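机器人怎样学会把东西放进格子里

如果有人对你说:“把按钮放到左边第二个格子里。”你大概一秒钟就能做完。你看一眼桌子,伸手,放下,然后就去干别的事了。

对机器人来说,这件事要难得多。它得先弄清楚“左边第二个格子”在哪里,再算出手臂的每个关节要转多少,最后还要在合适的高度松开手指。哪一步差一点,东西就会掉在线上,或者滚到旁边去。

米恩汉姆(Mirnham)的一个研究小组想知道:机器人要看多少次示范,才能学会这件事?他们给这个项目取名叫“瓦杜拉”(Wadura)。

先说说什么叫“示范”。

以前,人们常常给机器人写好一条一条的命令:向前走多远,转多少度,夹紧,抬起。这种办法在工厂里很好用,零件每次都在同一个地方。可是只要零件挪了位置,命令就不管用了。

另一种办法是让人来教。人握着一套遥控手柄,带着机器人的手臂把动作做一遍。机器人的电脑会把两样东西同时记下来:摄像头看到的画面,还有手臂每一刻的位置。做完一遍,就叫一次示范。

一次示范当然不够。你学骑自行车的时候,别人骑一次给你看,你也学不会。机器人也需要很多次,而且每次最好有点不一样。东西有时放得远,有时放得近,有时朝上,有时侧着躺。这样它才不会死记硬背。

研究小组一共收集了844次示范。

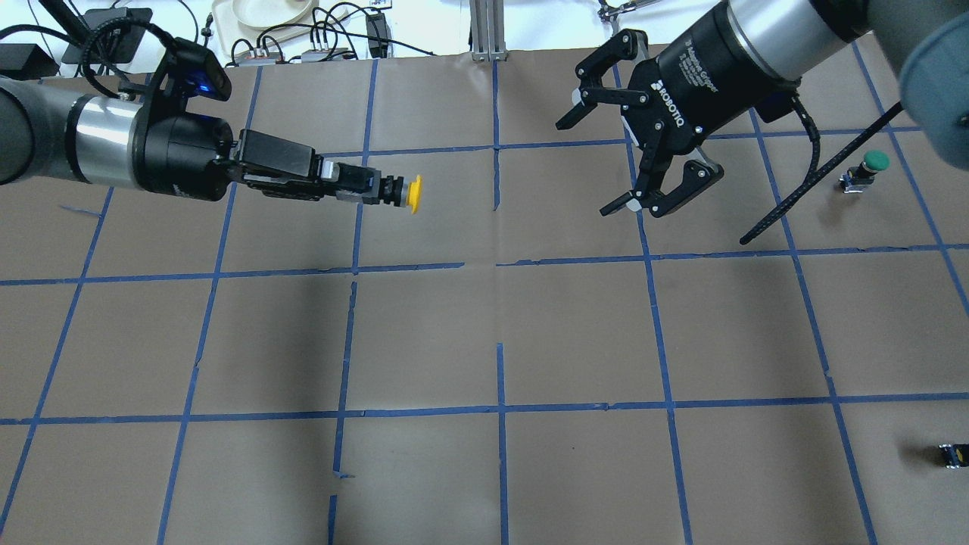
格子是用胶带贴出来的。胶带便宜,贴起来快,撕掉也容易。格子有两个用处。第一,研究人员可以给每个格子编号,每次试验都知道东西应该从哪里出发、到哪里结束。第二,机器人放完以后,人一看就知道放得准不准:在格子里面算成功,压到线算失败。

用手贴的线不会像印出来的那样直,这没有关系。机器人将来要去的地方,桌子也不会都很整齐。

按钮也是特意选的。它的一头又圆又宽,另一头细一些,夹的位置不对就容易歪。要是换成方方正正的积木,任务会简单很多,研究人员也就看不出机器人到底学会了多少。

接下来是训练。电脑把示范一遍一遍地看,每看一小段就猜:“下一刻,手臂应该往哪里动?”然后把自己的猜测和人真正做的动作比一比。猜错了,就调整一点点。这样调整很多很多次,猜得就越来越准。这种方法叫做“模仿学习”。

训练好了,就要考试。考试的规则是这样的:

每种情况试30次。
考试的时候,人不能碰遥控手柄。
掉了、压线了、夹不起来,都算失败。

第一轮考试,他们只用了一小部分示范来训练。结果30次里只成功了7次。机器人常常能走到正确的格子上方,可是松手太早,按钮从高处落下来就滚走了。

第二轮,他们把844次示范全部用上。这一次,30次里只失败了2次。

看到这里,你可能会想:那只要示范越多越好,对不对?

研究小组也这样想过,于是又做了一个比较。他们准备了两组示范,数量一样多。一组里,按钮每次都放在差不多的地方。另一组里,按钮放在各种各样的格子里。用第一组训练的机器人,遇到没见过的格子就常常出错。用第二组训练的机器人,表现好得多。

所以,数量有用,变化也很有用。这就像做数学题,同一道题做很多遍,不如做些不同的题。

这个结果还有一些没有回答的问题。考试的时候,灯光一直是一样的。如果房间变暗了会怎么样?如果把按钮换成杯子呢?研究人员还不知道。他们计划七月开始测试不同的灯光。

你也可以在家里做一个小实验。

用胶带在一张大纸上贴出格子,给每个格子编上号。请一个朋友把眼睛蒙上,手里拿一块橡皮。你只能用说话的办法,让他把橡皮放进你选好的格子里。可以说“往左一点”“再低一点”“松手”。试几次,把成功和失败都记下来。

然后换你蒙上眼睛,让朋友来指挥。

做完以后想一想:哪句话最有用?哪句话让你们弄错了?“一点”到底是多少?

小词典

夹爪:装在机器人手臂末端、用来夹东西的部分。
示范:人带着机器人把任务完整地做一遍,电脑同时记录。
模仿学习:机器人从人的示范里学习怎样行动。
关节:手臂上可以转动的地方。你的手肘就是一个关节。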